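Wurkitz Kitchen Care
Products / Surface Care / Rukano Grease Remover Paste

Rukano Grease Remover Paste, 38 oz tub

Rukano is a soft cleaning paste for the places in the kitchen where the fat from cooking becomes old and sticky. We make it in our own small workshop, with washing soda, fine chalk, coconut soap and orange oil. It has no bleach and no ammonia inside, and the smell is light. Many customers tell us that the smell was the reason they changed to it.

The paste stays where you put it. A spray runs down from a vertical surface before it can do its work, and then you must spray again. With Rukano you spread a thin layer, you wait, and you wipe it away with a damp cloth. One tub is enough for 40 normal cleanings, if you take the small spoon that comes in the lid.

Where you can use it

Pan supports, burner caps (after they are cold and taken off), enamel, stainless steel, glazed tiles and grout, oven doors, the outside of pots. For brushed metal please always rub in the direction of the brushing, never in circles. 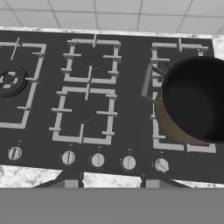 Where you should not use it

Natural marble and other soft stone, raw aluminum, non-stick coatings, painted or oiled wood. If some paste falls on one of these, take it off at once with plenty of water. We had one question about copper from Citlali Esquivel, who sells old kitchen pieces and knows more about them than we do. Her advice is to test first on the underside, and we agree with her.

How to use

1. Let everything become fully cold.
2. Stir the paste. In winter it may be thick, then place the closed tub in warm water.
3. Spread a thin layer with the sponge.
4. Wait 8 minutes. For burned sugar or very old fat you can wait two times longer, but do not let it dry.
5. Wipe with a damp cloth, rinse the cloth, wipe again.
6. Dry with a towel, so that no white chalk marks stay behind.

Filters from a range hood can be treated in the sink. Put two spoons of paste in hot water, lay the filter in, and turn it once. For aluminum filters please take our mild liquid Cevus instead, because washing soda makes aluminum gray and this cannot be repaired. Buttons and displays we clean only with a cloth and a little water. 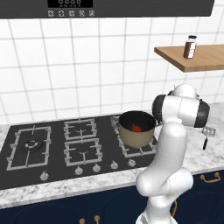 Reading time: 4 min

What changed in the new recipe

Since 4/19/23 all tubs are filled with the new recipe. The chalk is ground finer than before, and we took out the yellow color, which had no use except to look like lemon. Oi-ling Cheng, who is responsible for our mixing room, tried many versions until the paste did not separate anymore on the shelf. If you still have a tub of the old recipe, it is good to use. You only need to stir it longer.

Size, storage and delivery

Content: 38 oz
Color: off-white
Smell: orange, light
In the lid: one measuring spoon
Keeps after opening: 8 months, well closed
Sponge: not included, order under Kaewmanee Soft Sponge, pack of 4

Keep the tub away from children and from frost. Wear gloves if your skin is sensitive, and do not mix the paste with vinegar, they cancel each other and you lose the effect of both. We do not ship during the last week of July, when the workshop is closed.

Customer notes

"The grout behind my stove is finally the same color everywhere. I needed two rounds." Bülent Kaplan

"Good paste, but the lid is hard to open with gloves." Oğuzhan Işık

Thank you for this remark. A lid with a wider edge is ordered, and we will change to it when the present lids are used up.

Questions about a surface that is not on our list? Write to Heidrun Lehner at the Wurkitz customer desk and add the name of the material, if you know it.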